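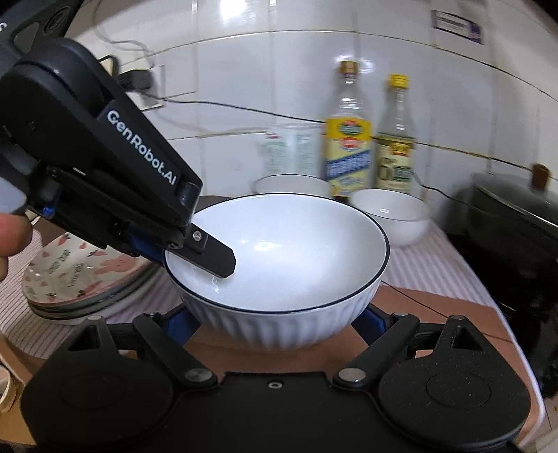 Dekmont Pottery open day

Visits > Potteries and kilns > Dekmont

2023-10-08
By Rekha Negi

Print this page | E-mail this page

The Dekmont pottery opens its doors once a year, and this was the first time I had made the trip. Akash Uniyal drove. We left after breakfast and the last part of the road is gravel, so allow extra time if you have a low car. Parking is in the paddock beside the kiln shed. Entry was $10 each, and kids got in free.

The tour starts in the clay store. They buy most of their clay in bags now, but a grey local clay from the Rawat pit is still used for the planters. It was too sandy for tableware and they gave up on that years ago. The clay goes through a pug mill to take the air out, then gets cut into lengths with a wire and stacked under plastic.

After that we went through to the throwing room. One potter was making mugs and another was trimming the feet on plates from the day before. Neither of them stopped to talk much, which was fair enough with a dozen people standing in the doorway. The room is small and you have to take turns at the front. The mould room next door was quieter and I liked it better. Fluted shapes are slip cast in plaster, and the moulds wear out. Our guide said they get around 200 casts out of one before the edges of the flutes go soft, and then it is broken up and goes to the tip.

Glazing was the part Akash had come for. He has a small electric kiln at home, a Rostum, and has had trouble with white glazes pulling back from the rim. The glazer told him to wipe the bisque with a damp sponge first and to stop dipping so thick. She also said a coloured rim should go on with the piece turning slowly on a banding wheel, with a full brush, and that most people load the brush too lightly. He wrote it all down.

There are 3 kilns. The big gas one was built in 2000 and replaced a brick kiln that you can still see behind the shed, with blackberries growing over the chimney end. It was cold on the day, with the door open, so we could look in at the shelves and props. The two electric kilns are used for tests and small orders. A firing in the gas kiln takes all day and most of a night, and somebody has to stay with it. They had a bad one in August when a shelf cracked and took out the two below it.

The seconds table is outside under the verandah and was busy from the start. Prices were fair. Most of the faults were pinholes or a bit of a wobble in the foot. I bought a pie dish and two side plates. Akash bought a jug that pours badly.

Lunch was a sausage sizzle and a cake stall. The tea urn ran out early. There is a proper cafe at Flarkerlow, ten minutes back down the road, and we stopped there on the way home for a coffee.

A few notes for next year. Wear closed shoes, as the floors are hosed down and slippery. There is a step up into the glaze room and no ramp, though the rest is level. Card payments worked at the gate but not at the seconds table, so bring cash and something to wrap your pots in.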